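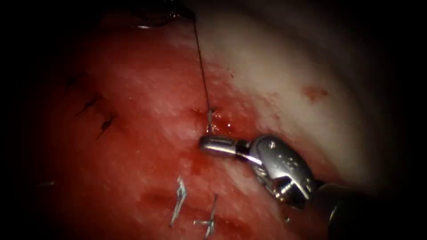 *Right tool just under the thread, three stitches already in behind it.*

February 16, 2026

Long one today, and I'm still wound up, so I'm writing this at the kitchen table with cold noodles. The right arm faulted on us. Middle of a suture line, of course!

I was at the bedside, Ngân Trương was on the console. She had just said she liked how the tissue was holding when I got the yellow light on arm two and that horrible double beep, and the wrist stopped following her hand. Just sat there. She'd move, it wouldn't. I said "hands off, please" a lot louder than I meant to (sorry, everyone) and she had her head out of the viewer before I finished the sentence.

Nothing got pulled. I keep going back to that. With thread in the tissue the thing I dread is an arm that drifts, and this one locked, like it's supposed to. We checked the jaws weren't holding anything, I backed the instrument out by hand, slow slow slow, and we put in the spare driver. Same fault. So then it was the arm and not the tool, and I had that sinking feeling. Power cycle on the arm, sterile adapter reseated, and the second time it came up clean. Ngân tested the wrist well away from the tissue, then finished the row. Patient's fine, I looked in before I left.

The log says a cable tension error, code 300, which tells me next to nothing. Lelar did the service in December and signed off on that same arm. I called them from the hallway and got a guy who wanted to know if we'd "tried reseating it." Yes! We had! He's sending someone, and until then the cart has my big ugly DO NOT USE tag on it.

Still have to write up the incident form. And buy noodles.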